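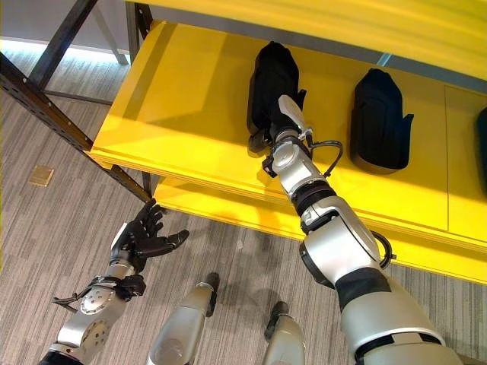
Kyriaki Triantafyllou writes that the decks on her Primeo bays were loaded before the uprights had been checked for plumb, and asks whether leveling can still be done without taking the bays down. It can, provided the decks are cleared first. Follow section 6 from step 1 and skip step 4.

6. Leveling and anchoring

Tools: spirit level, 11 mm open-end wrench, hammer drill, torque wrench, chalk line.

6.1 Before you start

The floor must be solid concrete. Asphalt, raised flooring, and screed over insulation are not suitable for the anchors supplied. For these floors, ask your Morkmont dealer for the spreader plate kit.

Bays with a clear width of 1,540 mm need an intermediate beam support under every deck. Narrower bays do not.

CAUTION: Never turn a leveling foot while the bay is loaded. The thread can strip and the upright can drop.

6.2 Leveling the bay

1. Remove all goods from every deck, including the lowest.
2. Snap a chalk line along the front of the run. Set the front uprights to the line.
3. Find the highest point of the floor along the run. The foot at this point stays fully screwed in. All other feet are raised to match it.
4. Fit the beams to the lowest slots and push down until the safety clips engage. A clip that sits proud of the upright is not engaged.
5. Place the level on the front beam, then on the rear beam, then across the depth of the bay. Adjust the feet with the wrench.
6. Check each upright for plumb on two adjacent faces. The limit is 2 mm per meter of height.
7. Tighten the lock nuts and repeat step 6. Tightening often moves the upright slightly.

Note: Where two deck panels meet, the top surfaces should be flush. If one edge stands higher, lift both panels and clear the beam ledge of packing foam or grit. Do not file the panel edge.

6.3 Anchoring

1. Drill through the holes in the base plate to the depth marked on the anchor sleeve.
2. Vacuum the holes. Dust left in the hole reduces the grip of the anchor.
3. Insert the anchors and tighten to the torque printed on the anchor box.
4. Check plumb again. If the upright has moved, loosen the anchors, shim under the base plate, and retighten.

CAUTION: Bays placed back to back must be joined with row spacers as well as anchored. Anchors alone do not replace the spacers.

6.4 Load labels

Attach one label to the end upright of each run, at eye level. Fill in the bay load and deck load from the table in section 9. If a beam is moved to another height, the label is no longer valid and a new one must be filled in.

Inspect clips, lock nuts, and anchors every July and after any impact. Record the result on the sheet at the back of this guide.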